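Hand Tools for Machine Learning: The Sondora Handheld Gripper Under Review

By Doina Nikolovski

Warnau sells the Sondora as a kit: one two-fingered gripper with a handle and trigger, a camera mount, a spare set of fingers, a hex key and a license for the recording software. The kit weighs 761 grams assembled, without the camera. It contains no motor. The operator's hand closes the fingers through a parallel linkage, and the camera records what the fingers do. The recordings are then used to train an arm fitted with a powered version of the same gripper.

The appeal is cost. Teaching a task by steering an arm remotely ties up the arm, the cell and usually two people. With a handheld unit, one person can record at a desk, and the arm stays in production. Warnau quotes a list price of 774 euros per kit, camera excluded, with no discount below four units.

We ran two kits for most of March at Fakwood, a contract shop that tests and packs small electrical goods. Dragica Dimitrov, who manages the test benches there, picked the tasks: seating connectors, coiling cords, pressing rocker switches and placing finished units in trays. Her technicians recorded in 20-minute blocks between regular jobs.

Assembly took 51 minutes for the first kit, most of it spent on the pivots. The screws have to be tight enough to remove side play but loose enough for the trigger to return on its own, and the manual gives no torque value. We set ours by feel and rechecked them at the start of each shift. Two worked loose in the first week. A drop of medium threadlocker fixed both.

Finger alignment was good out of the box. The pads met evenly along their full height and stayed that way on both units. Grip force depends on the operator, and it shows in the data. Gaetano Testa, who has done bench work for years, squeezed hard enough to flex the linkage on stiff cords. The software reads finger opening from the camera view, so flex is logged as extra closure. Warnau's integration engineer, Ville Hyvönen, confirmed this and said a stiffer link set is in testing. He would not give a release month.

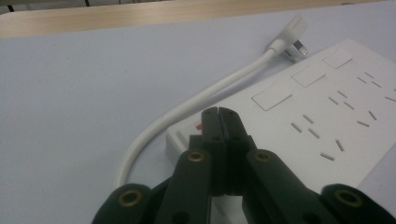
Can the kit record a task where the operator presses something instead of gripping it?

It can, provided the fingers are held fully closed for the whole press. The software treats closed fingers as a single probe and logs the path of the tip, but it does not measure contact force, so the powered gripper needs its own force limit.

We set that limit in the arm controller and left it alone. After training on 16 recording sessions, the arm handled switch presses reliably. Cord coiling was poor. The cord slid along the smooth pads whenever the wrist turned, and the trained arm copied the slip. Softer pads from Mujić, cut to size and glued on, helped on thin cords and made no difference on thick ones.

The software is plain and stable. Clips upload over a cable only. Relabeling a clip means exporting it and importing it again, a step Norbert Vrabec at Fakwood ended up scripting.

For shops that already own an arm and have short, repeatable bench tasks, the Sondora is fairly priced. Buyers working mainly with flexible cable should wait for the stiffer links and budget for different pads.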